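Plurkwood 테이블 정리함 세트 / 투명 수납용기 + 파우치 구성

상품코드 끝자리 40 / 색상 1종 / 무료반품 7일
최종수정 1/15/26

구성품
- 반투명 수납용기 2개 (뚜껑 별도포장)
- 지퍼 파우치 1개, 네이비 계열
- 라벨 스티커 11장
- 안내문 1장 (한글)

식탁 위에 자꾸 쌓이는 것들. 병뚜껑, 케이블, 작은 인형, 말린 꽃, 비닐봉투. 버리긴 아깝고 둘 데는 없고. 그런 집에 맞춰서 만든 세트예요. 서랍용 아닙니다, 상판 위에 올려놓고 쓰는 용도.

사용 순서 (후기에서 제일 많이 물어보셔서 적어둡니다)
일단 다 꺼내서 한쪽에 모으기. 버릴 것 먼저. 그다음 부드러운 것, 딱딱한 것 나누기. 인형이랑 천은 같이 둬도 되는데 꽃은 따로 빼주세요. 눌리면 바로 부서져요.
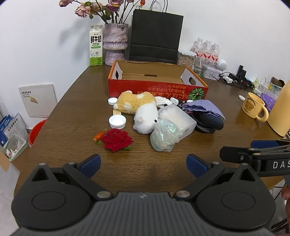

케이블은 느슨하게 감아서 파우치로. 꽉 감으면 안쪽에서 꺾입니다. 병뚜껑 같은 잔것들은 용기 바닥에 먼저 깔고, 위에 천 한장 덮으면 덜 굴러다녀요. 천은 세트에 없음! 집에 있는 손수건이면 충분합니다.

소재 / 관리
용기: 폴리프로필렌. 식기세척기 X. 미지근한 물에 중성세제, 수세미 말고 스펀지로 닦아주세요. 표면이 뿌연건 불량 아니고 원래 무광 처리입니다. 문의 진짜 많아요ㅠ
파우치: 폴리에스터. 손세탁, 그늘 건조. 첫 세탁때 물빠짐 조금 있을수 있으니 흰옷이랑 같이 돌리지 마세요.
라벨: 한번 떼면 다시 잘 안붙음. 위치 정하고 붙이기.

말린 장미 있는 집
장식 꽃은 용기에 넣지 마시고 화병에 꽂아둔 채로 두세요. 줄기가 긴 건 더더욱. 벽 쪽으로 붙여두면 지나다니다 칠 일이 줄어요. 떨어진 꽃송이만 따로 모아서 뚜껑 열린 용기에 담으면 보기에도 괜찮습니다. 방향제처럼 쓰시는 분도 계시고.
습기는 조심. 장마철엔 제습제 하나 같이 넣어주세요.

큰 물건은 어디로?
상자는 바닥이나 식탁 앞쪽, 키 큰 것들은 벽쪽으로 한줄. 우유팩, 화병, 종이쇼핑백 같은 것들요. 앞을 비워두면 상자에 넣고 빼기가 훨씬 편해요. 처음부터 칸 나누지 말고 일단 한줄로 세워보고 결정하세요.

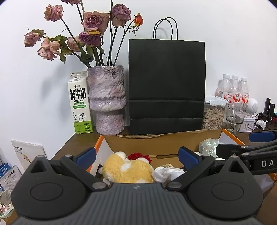 컵이랑 병은 한쪽으로 몰고, 전자기기는 물기 있는 쪽에서 떨어뜨려 놓기. 다먹은 우유팩은 헹궈서 펼쳐 말린 다음 분리배출. 정리하면서 같이 내놓으면 한번에 끝나요.
종이쇼핑백은 접어서 모아두면 끝도없이 늘어나니까 하나만 남기고 정리 추천. 남긴 하나에 나갈 물건 담아두면 됩니다.

옵션 안내
기본 세트 : 위 구성 그대로
Dradgate 칸막이 추가 : 용기 안에 끼우는 형태, 높이 조절 안됨
Skyrme 손잡이 상자 추가 : 종이상자, 접어서 배송. 조립은 바닥면부터. 젖은 물건 넣지 마세요
칸막이는 구형 용기랑 호환 안됩니다. 작년 4월 이전 구매하신 분은 문의 먼저 주시고 주문해주세요.

구매 후기 중에서
Rhiannon Vaughan : 생각보다 용기가 얕아요. 근데 얕아서 안에 뭐 있는지 바로 보임. 애들 인형은 큰건 안들어가고 손바닥만한 것까지.
Aminu Oyewole : 파우치 지퍼 처음에 뻑뻑했는데 쓰다보니 풀렸습니다. 충전선 전부 여기로. 별 하나 뺀건 라벨 접착력.
Siwan Lougher : 식탁을 3년만에 다 치웠어요. 꽃은 결국 못버림ㅎㅎ 하나 더 주문했습니다

자주 묻는 질문
뚜껑만 따로 구매되나요 - 됩니다. 추가옵션에서 선택.
포개서 쌓아도 되나요 - 두개까지만. 위에 화병 올리지 마세요, 미끄러집니다.
음식 보관 가능한가요 - 식품용 아닙니다. 과일도 안돼요.
전자레인지 - 안됩니다.
색상 추가 예정 - 아직 없음. 생기면 공지로 올릴게요.

배송
평일 오전 11시 전 결제시 당일출고. 제주, 도서산간은 추가비용 있습니다. 이번 입고수량 400세트, 소진되면 다음 입고까지 좀 걸려요. 예약주문은 안받습니다.

교환 / 반품
받으신 날부터 7일 이내. 라벨 사용하셨으면 반품 어렵습니다. 용기 모서리 깨짐은 사진 찍어서 문의게시판에 올려주시면 바로 재발송 해드려요. 깨진 제품 보내실 필요 없음. 단순변심은 왕복배송비 부담이고 상자랑 안내문까지 같이 넣어주셔야 합니다.

상품문의 담당 Senan Egan
대량주문, 매장납품은 Jonas Zwahlen 앞으로 (Grekville 물류쪽이라 답변 하루이틀 걸릴수 있어요)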